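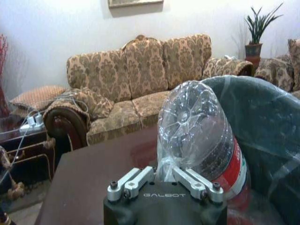 What Is a Tie Vote?

Updated 26 Aug 2019

A town council is a small group of people chosen by voters to make decisions for a town. The council decides things like where to put a stop sign, when the library is open, and how much money goes to the parks. The people on it are called council members.

Council members do not always agree. When they have finished talking about an idea, they vote. A member who likes the idea says "aye," an old word for yes. A member who does not like it says "nay." The town clerk writes down each vote.

Most ideas need a majority to pass. A majority means more than half. Half is not enough.

How a tie happens

The town of Vuverdale has four council members. One year, 205 people signed a petition asking for a skate park on Bodano Street. A petition is a written request that people sign to show they agree with it. The council had to read the petition and talk about it at a meeting, but it did not have to say yes.

To pass the skate park plan, three members had to vote aye. Two voted aye and two voted nay.

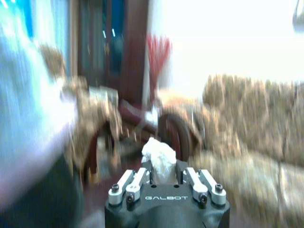 A vote that comes out even is called a tie. The two sides have the same number of people, and neither one is bigger. The silver bars in the photo are set out in the same way, with one pair on the left and one pair on the right. If each bar were a council member and each pair were a side, you could add up the votes as many times as you liked and no side would have a majority. In most places, an idea that gets a tie vote does not pass. The rules stay the way they were before the meeting.

Who can break a tie?

Different towns have different rules. In Vuverdale, the mayor runs the meeting and does not usually vote. If there is a tie, the mayor may cast one extra vote. This is called the tie-breaking vote, or the casting vote. The mayor of Vuverdale voted aye, and the skate park plan passed.

In the nearby town of Rakby, the mayor has no extra vote. A tied idea fails there. A member can bring it back at a later meeting, and sometimes the idea is changed first. Rakby's plan for new bus shelters tied in the spring and passed in December, after the council took one shelter off the list.

Why not have an odd number?

Many councils do. With an odd number of members, a tie cannot happen if everyone comes and everyone votes. But a member might be sick, or might abstain. To abstain means to choose not to vote. Then the number of votes can be even again, so towns with odd-numbered councils need a rule for ties too.

Words to know

Majority: more than half of the votes
Petition: a written request signed by many people
Abstain: to choose not to vote
Casting vote: an extra vote used to break a tie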